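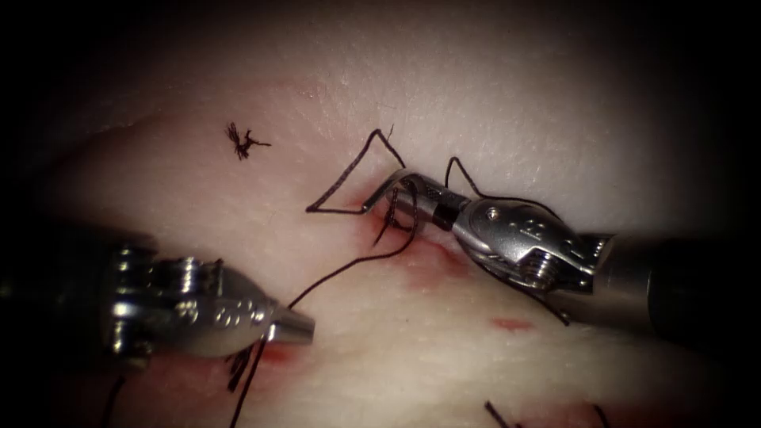

Chanida Duangkaew

Unit 4. Suture handling on tissue

Read this before the bench session. The knot tables are in Unit 5.

4.1 Thread
Black thread is used throughout because it reads clearly against pale tissue. Cut each length to 115 mm. A longer piece leaves slack that drifts over the incision line and hides the entry point. A loop standing clear of the tissue is acceptable, provided you can trace both of its legs.

4.2 Entry point
Hold the tissue close to where the thread goes in. Pressure should be enough to steady the edge – the surface must not pucker. A red smear along the incision does not by itself call for stopping. Blot if the line can no longer be followed.

4.3 Loose ends
Frayed strands are to be trimmed or moved aside before the next throw. They catch in jaws and get drawn under the knot, where they are hard to tell from the working thread. Keep idle jaws closed and just above the surface.

4.4 Record
Enter for each stitch:
entry side
distance from the incision edge, in mm
number of throws
state of the tail

Sheets go to Nhi Triệu. Spare thread is in the Vemitz drawer, bin 71.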